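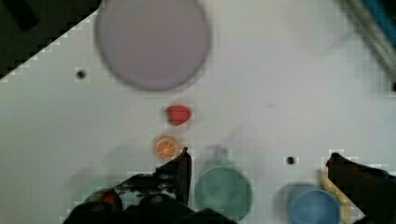
Wrist cam, table 2. Plate at the top, strawberry and orange slice in a line under it, cups down between the fingers.

14 March 2021

Open day write-up, before I forget everything. Sunday was a weird choice for it but the building was ours and parking was free, so fine. Sobia Rizvi ran the front desk and the sign-in sheet, Iqra Chaudhry had the laptop, I did the talking and the resetting. My voice is shot.

Table 2 was the tea party table (Sobia's name for it, now everyone's name for it). Play food, cups, the lavender plate. Visitor picks a thing, Iqra types it in, arm goes for it and tries to get it onto the plate. We had planned to run the Nilgate parts demo there too, with the little brackets, and I'm so glad we dropped it. People get a strawberry right away! You don't have to explain a strawberry. With the brackets in January I spent the whole visit telling people what they were looking at.

Stuff that went well:
The orange slice was the crowd favorite. It's flat enough that the fingers have to come down low, and everyone leans in when they do that. A girl who was maybe seven asked for it over and over and then wanted to know if the arm liked oranges. I said it hadn't told me.
Having the wrist view up on the big monitor was Iqra's idea and we should do it every time. Half the room watched the screen instead of the arm. One dad figured out by himself why it misses more when an object sits right up against a fingertip, just from seeing how much of the picture the fingers block. I'd hire him.

Stuff that didn't:
Cups. I keep writing this. The green one and the blue one both end up down near the bottom of the view once the arm is close in, and the blue one gets clipped. If you ask for blue from that pose it goes hunting around first. Looks thoughtful to visitors, drives me nuts. I want a start pose a bit farther back before we show this to the Koech people.
Also the plate. From the pick pose you only get part of it, so the arm is placing on what it remembers of the plate from the overview shot. Somebody's sleeve nudged the plate after lunch and the next strawberry landed neatly on bare table. Big laugh from the room, biggest of the day I think. I put the plate back and we went again.
White table under those ceiling lights washes out anything pale. We should try the gray mat from the Utureo kit and see if the edges come up better. Iqra thinks the exposure setting will do it and we won't need the mat. Try both, same objects, same pose.

Questions I got asked more than once: how much does it cost (I said ask Sobia), can it do dishes (no), what happens if you put your hand in there (it stops, and please don't). A retired machinist stood with me for ages talking about finger wear. He wanted to see the tips up close, so I powered down and let him look. He thinks we should be logging cycles per set of tips and he's right, we're not doing that. Starting now: counter on this set reads 714 as of shutdown.

Logs are on the shared drive under Cusix, openday folder, bags split by table. Table 1 is missing the first stretch of the morning, my fault, I forgot to hit record.

To do:
Back the start pose off, rerun the cup picks.
Mat vs. exposure test (Iqra and me).
Tape marks for the plate. Small ones.
Re-check the overview shot between picks so a bumped plate doesn't get us again.
Order tips.
Sobia wants a thank-you email out to everyone on the sign-in sheet, she has a draft, I need to read it and stop putting it off.

Throat lozenges for next time too.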